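Search the notebook
Enter keyword
Go

24th December
Posted by Coralie Kingi

Shrinkage trial on the cotton sheeting, second batch. Notes so Brodie can pick this up after the break.

Stock is the Pirihi plain weave, white, unbleached hem thread. The Woltden percale is still in its wrapper and stays there until this one is finished. I cut swatches from the middle of the bolt and kept well clear of the selvage, which pulled the first batch out of square. Swatches conditioned overnight flat on the rack, then marked with the laundry pen at 200 mm, warp and weft, three pairs of marks each way.

Wash: normal cycle, Cluredero powder at the half dose, ballast made up with old pillowcases. Tumble dry on medium, then back on the rack before measuring. No ironing. Brodie ironed some of the first batch before reading them and the numbers came out long, so those readings are struck through in the book and I have left them out of the averages.

After the first wash, warp marks read 194 mm, weft 198 mm. That is 3 percent and 1 percent. Second wash took another 1 mm off the warp and nothing I could read off the weft. I expect it to settle by the fourth or fifth.

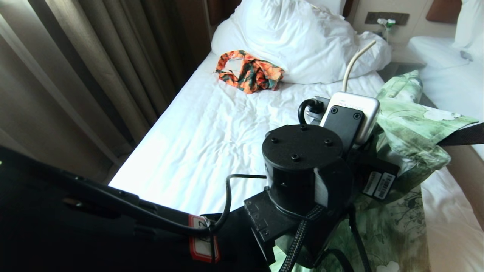 The fitted sheet is a separate problem. Pattern allows 30 mm of tuck under the mattress on each side, cut before any shrinkage was taken out. At 3 percent along the warp, a sheet cut to 2 m loses 60 mm over its length, and that eats both tucks completely. Corners would ride up the first time anybody turned over. Two ways to deal with it: wash the cloth before cutting, or cut long. Prewashing costs a day and the cloth frays badly at the raw ends unless they are overlocked first. Cutting long is cheaper but the sheet is baggy until it has been washed a couple of times.

I prefer cutting long, with 70 mm added on the warp and 20 mm on the weft. Will make up one of each and compare.

Elastic: the Trastetti tape went slack in the March trial after repeated drying on high. Try it again on medium before ordering anything else. Cut length was 175 mm per corner, stretched to fit while sewing. Keep that the same so the results can be compared.

To do:
- washes three to five, same load, same dose
- check the rule against the steel one, the end is worn
- reweigh swatches dry, the first weights were taken on the small scale and it drifts
- Brodie to overlock the ends of the prewash length

Pen marks are fading on swatch 2. Went over them with a stitch of blue thread at each mark.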